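January, notes from the Flevholm visit

Arrived 10:40, intro talk skipped, straight to the floor. Group was larger than the last visit and got split up at the door. Girish Bhardwaj ran our part and let us handle the grippers for most of the session, which was the useful bit.

Hand-held units are two-finger, parallel close, trigger under the grip. Finger pads are a black mesh-textured material. Bhardwaj says they changed the pad compound 3 times before settling, and that the Katiyar pads we use would glaze after a few weeks of smooth caps and labels. Asked for a pair to test on our rig. He will ask.

Tried bottles first. Small diameter, smooth label, so a fair comparison with our own feed problem. Holding at the label was easy. Holding high, near the cap, needed a slower close or the bottle tipped toward the weaker finger. Same fault as on our Closalus head, and I suspect the same cause (finger flex, not grip force).

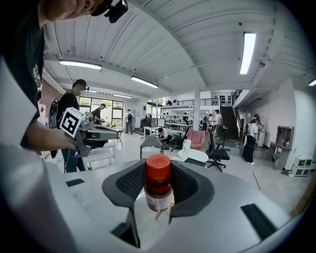 Orange-red cap bottle in the fingers, second gripper with marker cube at left.

The marker cube sits on top of the gripper body. Black square pattern on white. Tracking drops when the wrist rolls too far — I lost it twice, both times by turning the tool to look at the pads. Bhardwaj's advice: keep the cube toward the headset and move the elbow instead. Works, but tiring after 18 minutes.

The Brilla demo was later and shorter. Automated tray loading, 7 trays, one misfeed, reset by hand. Cycle time not given. I asked for it again by mail.

To do:
— mount for a marker cube on our tool, check clearance to the cable
— measure finger flex at the tip, closed on a bottle, 2 closing speeds
— chase pads from Flevholm
— ask whether they log dropped tracking or discard those runs

Left at 14:15. Parking ticket is in the drawer with the other receipts.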